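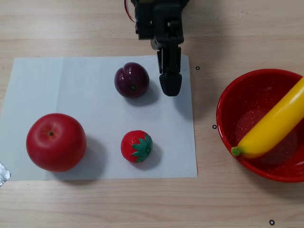
Play fruit on the craft table, with the red bowl.

Questions I get about the pretend fruit

Is it real?
Nope, all artificial! The plum fools people most, I think because of that little groove down the top. I've had grown adults pick it up and sniff it.

Where did you get it?
Mine came from Pridosari, a tiny toy shop in Vomcombe. I paid 32 dollars for the set and then went back in September for extra apples (my kids had opinions about apples).

Why the sheet of paper?
We use it as the "picnic blanket." Any plain white paper works, and ours usually has a fold in it from living in the drawer. Sometimes we trace around the fruit first and then match each piece to its outline – great for little ones who are still learning big and small.

How do you clean it?
Damp cloth, drop of dish soap, dry it with a towel. I don't put it in the dishwasher. My friend Jarlath Ní Mhurchú did and says hers came out fine, but I'm too chicken to try.

Does the bowl come with it?
No, the bowl is just ours. Use whatever you've got, as long as small hands can reach in.

How long does a game last?
Anywhere from 9 minutes to a whole rainy afternoon. Put out a few pieces at a time and swap them when interest fades – the full basket just ends up under the couch.

We use cookies to improve your visit. By continuing to browse, you accept our cookie policy. Accept | Manage settings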